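Forum > Furniture & Finishing > Tables

Topic: Refinish the round table or leave it alone?

garbridge_dan wrote:
I have a round wooden table, honey colored, straight grain, with a varnish that has gone patchy in the middle. It gets used every day for kids' blocks. The blocks are small matte cubes, pink and light blue, and they get stacked and knocked over and stacked again. The top has picked up darker smudges and I can't decide if I should strip it or just clean it and move on.

I don't want to put a cloth on it. Blocks don't stand straight on a cloth and the whole thing slides when somebody leans on it.

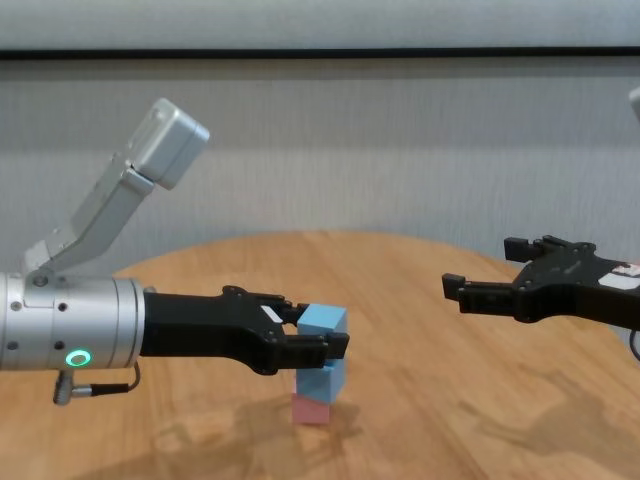 The legs are solid and there is no wobble. I checked with a level in both directions and it's fine. So this is only a question about the top. I have a quart of Werkwood satin left over from a door and I would like to use that if it makes sense.

plainsawn7 wrote:
Clean it first. Most "worn varnish" I see is hand grease and old polish. Mineral spirits on a white rag, wipe with the grain, change the rag when it gets dirty. Then look at it again the next morning in daylight. You may be done.

Marjan Mazandarani wrote:
Agree on cleaning, but I'd go with dish soap and water before mineral spirits. Wring the cloth out well and dry the top right after. I run a playroom and our tables get this twice a day.

On the blocks, check the paint. Soft paint will leave color on a varnished top, and you'll be blaming the table for it. Rub one on a piece of white paper. If it leaves a mark, that's your smudge.

garbridge_dan wrote:
Did the paper test. Nothing from the light blue ones. The pink left a very faint line, but I had to press hard.

sanding_again wrote:
I'll go the other way. Strip it. If the finish is patchy you can clean it all you want and it will still be patchy. Two hours with a random orbit sander, three thin coats, done. I did an Albers table like that in August and it still looks new.

plainsawn7 wrote:
Is it solid wood or veneer, though? Nobody should be telling him to sand until we know that. Look at the edge from underneath. On a round top you should see end grain on two sides and long grain on the other two. If the edge looks the same all the way around, it's probably edged veneer — and a sander will go through that fast. 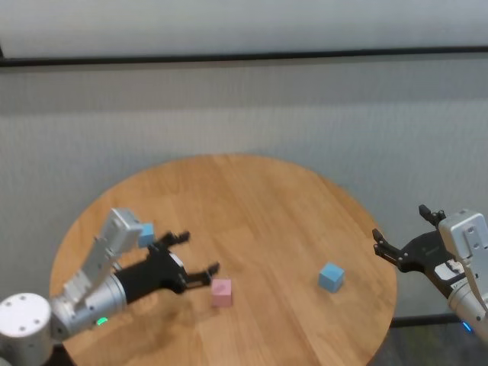 Also look at how the light falls on it. Get down low with a lamp on the far side and you'll see which spots are dull and which are just dirty. Dull spots are wear. Anything that sits on top of the shine will usually wipe off.

sanding_again wrote:
Fair point about veneer. I assumed solid.

garbridge_dan wrote:
Checked underneath. End grain on two sides, so solid. I also washed it like Marjan said and a good part of the dark stuff came off. What's left is a few marks near the center, right where the stacks go.

Marjan Mazandarani wrote:
Then I'd stop there. It's a play table. Whatever you put on it will have marks again in a month.

sanding_again wrote:
Still don't agree. Bare spots let water in, and you're now washing it every day.

plainsawn7 wrote:
Middle option: scuff the whole top by hand with a fine gray pad, wipe off the dust, and put one thin coat of the satin over everything. Test it on the underside first to be sure it sticks to the old finish. Keep the blocks off it for 7 days. Dry to the touch is not the same as hard, and a cube left standing on soft varnish will leave a square.

garbridge_dan wrote:
Going with the middle option. Test patch is on the underside now. The table is back in use until the weekend, three blocks high, pink on the bottom.
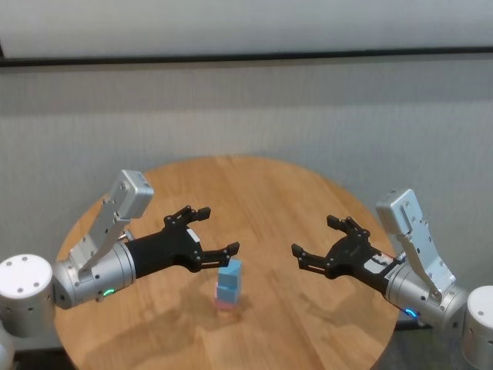

Re: Test patch

garbridge_dan wrote:
The patch took fine. I pressed tape on it and pulled it off and nothing lifted. It's a little less shiny than the old finish, but I can live with that.

oteo_rick wrote:
If the sheen bothers you, do the edge too. A satin top with a glossy edge looks like a mistake.

garbridge_dan wrote:
Good call, will do the edge in the same coat.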